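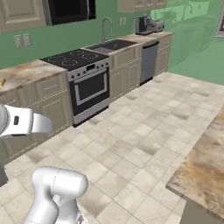
Painting kitchen walls before or after the new countertop?

grigore_b
Hello all. I am planning work in our kitchen for July and I cannot decide the order. The walls need new paint and the countertop will be replaced. The cabinets stay, they are good. My wife wants pale green for the walls, something soft like the "Climatent" shade on the Stanciu color card. The installer told me to paint first, my neighbor told me to paint last. I have read many pages and I find both answers, with equal confidence. The old paint is 3 coats at least, and behind the stove it is a little greasy. What did you do, and would you do it again?

Skekeo
Paint first. You can stand on the old countertop and drop paint on it and it does not matter. When the new one arrives you only fix the small marks. I did it in this order in two apartments.

tilewright
I disagree with Skekeo. The installers scratched my wall in four places when they pulled off the old backsplash strip, and one of the holes was as big as my hand. Touch-up on a pale color is visible from the side, especially near a window. Paint last, cover the counter with a good drop cloth and be patient.

Skekeo
Four places sounds like bad installers and not like a bad order.

tilewright
Maybe. But he does not know yet which kind he has.

marta_in_ohio
You can do both halves. Wash, repair and prime before, then put one coat. After the counter is in, do the last coat on the whole wall. It costs one more evening of masking but there are no visible patches. Please wash the wall behind the stove with degreaser two times. My first coat there came off with the tape, in long pieces, and I had to sand everything again.

grigore_b
Thank you, marta. I did not think about dividing it. One question - do you put the caulk between the counter and the wall before the last coat or after?

marta_in_ohio
After. If you want to paint over the caulk, be sure the tube says paintable. Pure silicone does not take paint.

tilewright
I do the caulk before, paintable, and let it dry until the next day. The line is cleaner for me. But yes, never silicone under paint.

oldbrush70
Nobody asked about the sheen. Do not use flat in a kitchen. Satin is easy to wipe. I used Jinum eggshell and it was fine except next to the trash can, where I now have a shiny spot from rubbing.

Skekeo
Also take off the switch plates. Painting around them always looks poor, and it is one screw or two. Turn off the breaker first.

grigore_b
I have decided on marta's way, in satin. The counter is ordered and the man comes at 8 in the morning, so the first coat must be ready the evening before. I also bought a test pot. In the store it was green, but on our wall at night it looks almost gray. Is it the lamp?

marta_in_ohio
Probably the lamp. Paint a big piece of cardboard and move it around the room for a day or two before you buy the rest.

grigore_b
Good, I will do this tomorrow. I will write again when the first wall is finished.

Grigore Bucur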